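New tables for Clirasstead hall, but will they last?

By Callum Fairclough
11 Jul 2020
2 min read

Clirasstead community hall has replaced its old folding tables with a set of pale, wipe-clean ones that the supplier says will shrug off scratches, hot mugs and years of craft glue. Some of the people who will be using them would like to see that before they believe it.

The tables came from Doltura, which won the order in April with a bid of £3000. Each has a light top treated with a finish called Drudurex. The company's leaflet describes it as "practically unmarkable" and promises that it cuts glare under strip lights. The leaflet does not say how either claim was tested, and a request for the results had not been answered when this item was written.

Nest Samuel, who books the hall for a weekly sewing group, said she had heard much the same about the last lot.

"They told us those would see us out," she said. "We had five years from them, and for the last two you couldn't pull a piece of silk across the top without it catching."

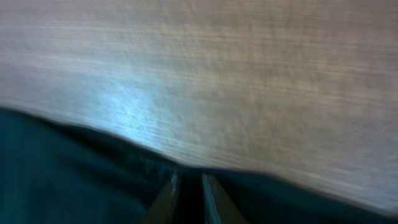
Glare is the other sore point. The hall's big windows and overhead lights were a regular complaint with the old tables, and a pale top was always going to be a gamble. Lleucu Lewis, who teaches watercolour there, asked for a darker colour when the choice was put to hall users. She was told it would cost a further £251 and that the money was not there.

"I'll put a sheet of brown paper down, as I always have," she said. "It's cheaper than Drudurex."

Eifion Bevan, who handled the order for the hall, defended the decision. He said three firms had been asked to quote and Doltura was the only one to offer delivery before the summer. He accepted that the guarantee covers the legs and hinges and leaves out the surface, the one part the leaflet makes most of.

Asked why, he said it was "standard in the trade". Mwende Mwakalinga, a furniture restorer in the town, did not agree. A maker with faith in a finish will usually put something in writing, she said, even if it is only for a year or two.

Users are being asked to report any marks to the hall office. The old tables are in the side store and no decision has been made on getting rid of them, so they may yet be wanted.

Contact the newsdesk | © 2020 Clirasstead news pages | Back to top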